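**PRESS RELEASE**

**Sundodis publishes the Brakidard Rules, a code of practice for home-robot trials in simulation**

*For release in December, from 9.00*

Sundodis makes public today the first full edition of the Brakidard Rules, a code of practice for teams who test household robot arms in simulated rooms. The document has 60 pages and can be downloaded without payment. It says how a trial should be set up, what must be written down before it starts, and which words may be used when the result is told to a customer.

The work on the Rules started from a simple difficulty. A company which wants to buy a robot arm for tidying or carrying small things receives reports from several suppliers. Each report gives a success rate, and the rates can not be compared. One supplier counts a trial as successful when the object has left the surface. Another waits until the object is put down in its target place. A third removes from the count every trial in which the object fell at the beginning, and mentions this in a footnote or does not mention it.

During the preparation, the working group read 344 trial reports which suppliers and laboratories had given to it in confidence. It found that the start position of the object was missing in many of them. In others the success criterion was changed between two tables of the same report. The group does not publish the names of the authors and has no plan to do it.

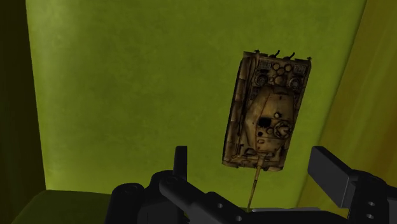
Lowri Craddock was doubtful at first that one more code would help, and she told the public meeting so. She said that her team already follows two internal manuals, that engineers are tired of forms, and that a rule which takes longer to fill in than the trial takes to run will be ignored by the second week. She asked that any log sheet should fit on one page. The working group accepted the remark, and the sheet in Annex B is now one page, printed on one side.

**What the Rules require**

The central part of the document is the chapter on moments of a trial. It divides each pick-and-place trial into named moments, and it asks the team to decide before the first run which of them counts as the end. The named moments are:

- *Approach*: the gripper moves towards the object and there is no contact.
- *Closure*: the fingers are closed on the object.
- *Hold*: the object is held clear of any supporting surface.
- *Placement*: the object stands on its target surface and the fingers are open.
- *Withdrawal*: the arm has moved away and the object has not followed it.

A single image may be added to a report, but it may not be used as proof of a result. It may carry only the name of the moment which can be recognised in it. If the moment can not be recognised, the caption must say "not determined". The same is valid when two cameras give two opinions. In this case both views are kept, and the written log decides.

Chapter 4 is about scenes. Every simulated room gets a scene sheet with the furniture, the fixed position of the robot base and the list of objects which may be moved. Teams are asked to avoid the bare test table as their only scene, as homes contain soft seats, armrests and furniture which stands very close together. Changes to lighting or to surface friction make a new scene version, and results from two versions are not added together.

Small models and toys have their own section, 4.6. They are cheap to simulate and pleasant to look at, but their long thin parts cause disagreement over what is "clear of the surface".
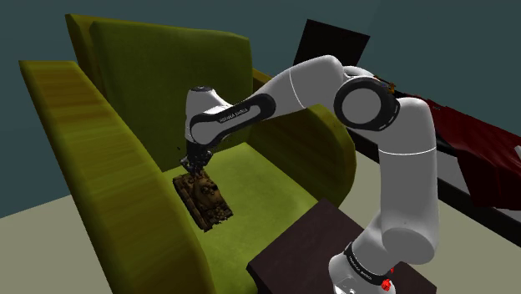
Clearance is the point where the Rules ask for the most discipline. In the first draft it was measured from the centre of the object, and the comments from suppliers showed that this is not good enough for anything with an irregular shape. From now on the lowest point of the object is used, in the orientation in which it is held. With a toy tank gripped by the top and tilted, front end down, over a seat cushion, the value is therefore taken from the lowest part of the model, and the height of the turret does not enter the log. The sheet must also name the surface under the object, in such a case the seat and not "the chair", because the armrests of the same chair are at another height. When the arm stands on a side table next to the chair, the table is written down as the base support and its height is given.

**Trial period**

The Rules were tried by Enix and by Voyle in their own simulated rooms before this publication. Together the two firms logged 752 runs with the draft sheet. Both used the same definitions, but each kept its own software, and the Rules do not recommend any simulator or any make of arm.

"We lost one week with arguing about the word 'hold', and I think it was a well spent week," said Genivaldo Barbosa of Enix. "Before, two colleagues could look at the same run and write two different results, and both were correct by their own habit. Now we write the end moment on the sheet first. It is a little boring. The meetings are shorter."

Morfudd Ifans, editor of the Rules, is careful about what the trial period shows. "We can say that the sheet can be used and that people fill it in. We can not say yet that the robots in real homes will behave as the simulated ones. A report from simulation has to carry the word 'simulated' on its first page, in the title and again above every table. This is rule 1.1, and for me it is the most important one."

**Use of the name**

A team may write "logged according to the Brakidard Rules" if it has completed all mandatory fields and if it keeps the raw logs for inspection. It may not write "certified" or "approved". Sundodis does not certify products. Reports which mix simulated and physical trials must show them in separate tables, and a joint success rate is not permitted.

The wait after placement was discussed for a long time. The edition now published sets it at 30 seconds of simulated time, after which the object has to be still in its place. Some members wanted a shorter value, and Emrys Gittins has written a minority note which is printed in Annex D with the answer of the editors.

**Next steps**

Comments on the first edition are welcome in writing and should give the number of the rule. A supplement about deformable objects, such as cloths and bags, is in preparation. It has at the moment no publication date.

**Contact for press and for printed copies**

Prys Wogan, Press Office, Sundodis

Calls are answered from 9.00 to 16.00.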